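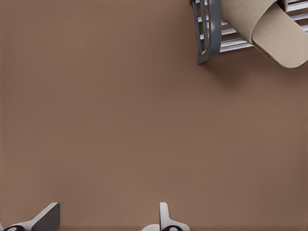

Zustov Bench Cell, two-finger gripper with wrist camera
Setup, care and parts
Page updated 2/3/21

The Zustov Bench Cell is a single-arm cell for pick and place work on a flat surface. It ships with a two-finger gripper, a camera mounted at the wrist, the controller and the Stitden simulation package. Stitden loads the same arm, gripper and camera as the real cell, so a program can be set up and checked on a PC before the arm is powered. Sold in North America through Serrano and in Europe through Clolham.

In the box
Arm and base plate
Two-finger gripper, fingers fitted
Wrist camera and bracket
Controller with power cord
Emergency stop with cable
Stitden license key
Hex keys, spare finger screws, calibration card

Not included: table, PC, network cable.

Before you mount the arm
The table must be level and must not rock. Leave 300 mm clear between the base plate and the nearest wall or cabinet. Put the controller where you can reach the power switch without leaning over the table. Run the arm cable down the back and leave enough slack for a full turn of the base.

Tighten the base plate bolts in a cross pattern, half way first and then fully. Check them again after the first 40 hours of running.

Setting the camera
The wrist camera looks down past the fingers. Set it so both fingertips show along the bottom of the view with the gripper open, and most of the view is left for the work surface. If the fingers are missing from the view, loosen the two bracket screws, tip the camera toward the gripper and tighten again. Stitden shows the view the software expects, and the easiest way to get the bracket right is to have the simulated view and the live view side by side on the PC.

Any time the bracket is moved, even a little, run the camera calibration again. The card goes flat on the table and the arm does the rest. Calibration offsets are stored in the controller, so changing the PC does not affect them.
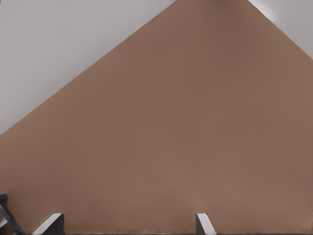

Moving in close to a flat surface makes the job harder for the vision software. A plain table or panel with no print on it gives the camera very little to work from, and the height reading may drift. Set the approach height from a position where at least one edge of the surface is in view, save it, and have the program return to that position before each pick. In Stitden this is the Approach tab. Do the same for racks, trays and anything else with gaps in it.

Soft goods need a lower grip force than hard parts. Start at the lowest setting and raise it one step at a time until the item holds through a full lift and turn. Try it in Stitden first, then repeat on the real cell. Simulated fabric will not match your material exactly, and the final force setting should always come from the real item.

Regular care
Every day: wipe the fingers and the camera window with a dry lint-free cloth. No solvent on the window.
Every week: open and close the gripper fully from the controller menu and listen for scraping. Check that both fingers travel the same distance.
Every month: check the finger screws and the cable clips on the arm.
Every 1,000 hours: grease the gripper slide and replace the wiper seals. The kit contains enough for one service.

Changing the fingers
Open the gripper fully, press the emergency stop and switch off at the controller. Take out the 2 screws at the base of each finger and pull the finger straight off. Clean the seat. Fit the new finger and start both screws by hand before using the key. Always change both fingers together. When power is back on, run Home Gripper and then the camera calibration.

If the gripper stops short
Look for dirt in the slide first. If the slide is clean, home the gripper again. A gripper that still stops short after homing has a worn slide and needs to come in for service.

Parts
Finger pair, standard
Finger pair, long
Slide service kit
Camera window
Camera bracket with screws

The long finger pair will be in stock from April. Stitden users need to select the long fingers under Tools after fitting them, or the simulated view will still show the standard pair.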